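The white bedside cabinet, finally

I spent Sunday on the cabinet in the spare room. We bought it last October and it had turned into a place for dead batteries, receipts and a Sepp catalog from who knows when. I emptied the drawer into a shoebox, wiped it out with dish soap and rubbed a bit of candle wax along the runners. It slides fine now.

The knob is small and dark, down at the lower edge of the drawer front. I had planned to swap it — Elby sells a set for 12 dollars — but I've decided to leave it alone. The top gets a lamp and nothing else.

Meriem Hegazy asked in the comments if white shows every mark. It does. I use a damp cloth and then a dry one.

Next weekend I'll do the closet.

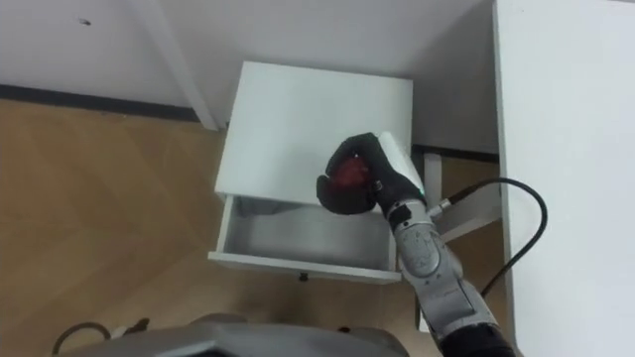
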